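Home Builds Gallery Tools Open Evenings Contact

Pidix, the table sorter: gallery two

Last updated: March

Pidix is a pair of small arms which we are building in the shared workshop in Druminness, and which should one day clear a table by themselves. Small waste goes in the tray, and the table is free for the next person. This is the whole ambition. Many visitors ask us why it does not also make coffee, and Amra has stopped answering them.

The first gallery was about the mechanical part: the base plate, the two shoulders, and the long story with the bearings that came in the wrong size. If you are interested in metal, please look there. In this second gallery the work is more about hands. Before the arms can pick up a piece of paper, a person must pick up a piece of paper many times, wearing the gloves, so that we have good movements to copy from. I did not expect that this would be half of the project.

We are five people. Haris Georgiev makes the electronics and most of the cables. Amra Kos writes the software. Poul Ingvarsson does the mechanics and has the good drill press, which he lets us use if we clean it after. Blagoje Karagiannis comes when his shifts allow. I am Arben Tomić, I keep this page, and I do the recordings that the others find boring. 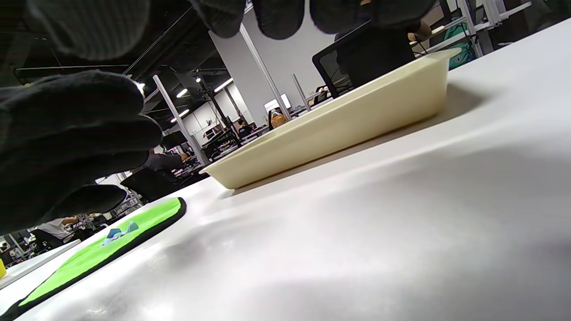
We count one recording as one pick and one release. For the first try with the arms Amra wanted 300 of them, and I said that this was easy, one evening. It was four evenings. The picking goes fast, but then you must put everything back, a little different from before, and check that the recording has really started. Two times I worked for a long while with the recording not started. Now the program makes a short beep, and I like this beep very much.

After the 300 we sent the first movements to the left arm. It went to the correct place and closed the fingers about one centimeter too high, very elegant, again and again. Poul thought the arm was bent. Haris thought the zero position was wrong. Both were a little right. The shoulder had some play in it, and after Poul took this out, the zero position was wrong in a way we could measure and correct.

The question of the fingers is still open. We have printed four shapes. The flat ones hold a box or a bottle cap well but they cannot get under paper. The thin ones get under paper and then break. At the moment we use a shape in the middle, with a strip of soft rubber glued inside, and the glue holds for one evening if you do not touch it. If a reader knows a glue for soft rubber on printed plastic, please write to me by the contact page. I have already tried the one from the hardware shop in Clakham, the yellow tube, and it was not good.

Blagoje has another idea, to make one finger stiff and the other soft, as when you push a crumb against a plate with your thumb. He cut the first pair by hand from an old inner tube. They look terrible and they are maybe the best we have had. I will put them in gallery three when they look less terrible. 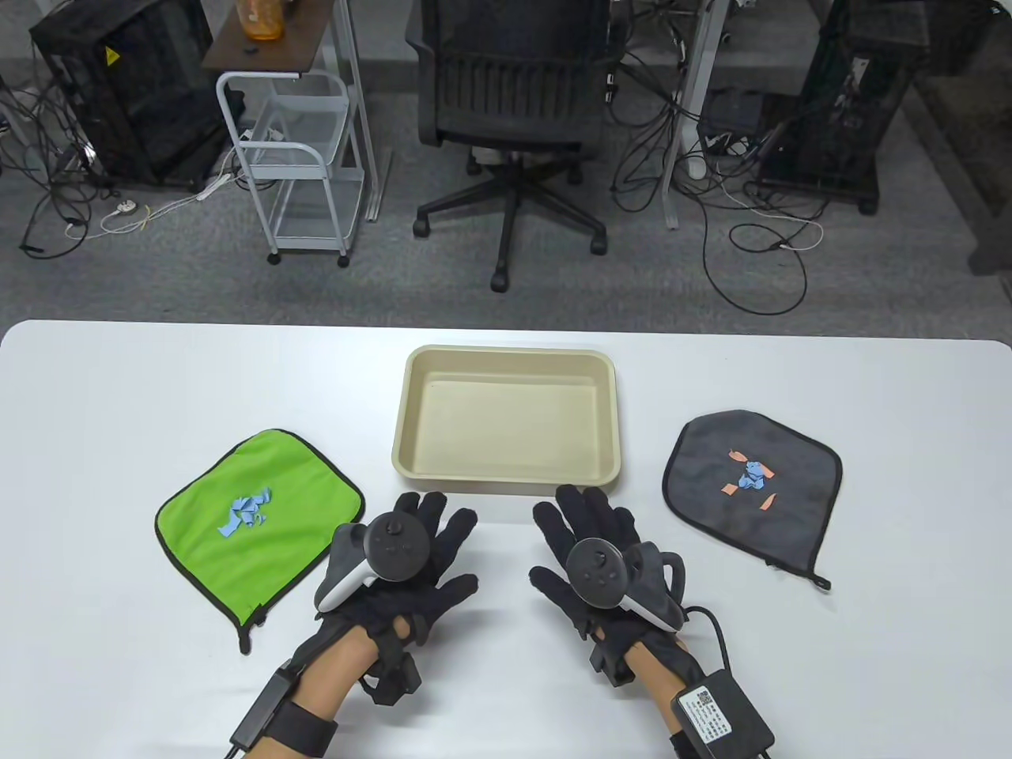
The hardest material until now is torn paper. A block of wood lies where you left it, but paper moves when you only breathe near it, and each piece has a different edge standing up. Amra asked that we keep it difficult on purpose, so we tear it by hand and do not cut it. We use two colors, a light blue and an orange that is nearly salmon, and one orange scrap always lies apart from the others, as it does on the gray pad here. I have nothing against the orange ones. They are only easier to see from where the head camera looks.

The tracking we did in the simple way, with a VR controller on the back of each hand. It is not a beautiful solution, and for the first ten minutes you feel that your hands belong to a bigger person. After this you forget it. What you do not forget is the cables. The right one wants to go over the edge of the table and catch on your knee, and Haris has promised me a longer one with a softer jacket. He has been promising this for some time — I write it here so that it is public.

Some notes for those who are building a similar thing at home and have asked me by mail:

The pads. Use something with a different color from the table. We started directly on the white surface and the light from the ceiling made bright spots on it, and the software believed that the spots were paper. With the green and the gray pad this went away almost completely.

The tray. Any low tray is fine. Ours is a beige one. A high wall looks safer, but then the arm must lift more, and everything light falls off on the way.

The power. Put the arms and the computers on separate strips. When both shoulders start together they pull the voltage down for a moment, and we lost one full evening of recordings like this. Haris has now added a small board from Begović between the supply and the motors, and it has not happened again.

The person. Stop when you are tired. I looked at my own recordings in the order I made them, and after 100 picks my hand becomes lazy and comes in from the side. The arm then learns the lazy movement very well. I make now a pause at every 100, drink water, and walk once to the door and back.

We are now at 600 recordings, and the left arm takes a piece of paper from the pad more often than it does not. With the right arm we are behind. It has the same motors and the same program, and it still makes a small tremble at the end of each move, like somebody who has had too much coffee. Amra wants to look at the filter first. Poul wants to open the elbow. I think they will do both in the same evening and then we will not know which one helped, but I am only one vote.

What is still to do before the next open evening: the cover for the base, the emergency button (it works, but it is hanging on tape), new rubber for the fingers, and a proper shelf for the spare parts, which are living in three shoe boxes under the bench. The person who took the small hex key from the second box, please bring it back. It is the only one that fits the wrist.

Gallery three will have the right arm, with or without the tremble.

Gallery one Gallery two Parts list Back to Builds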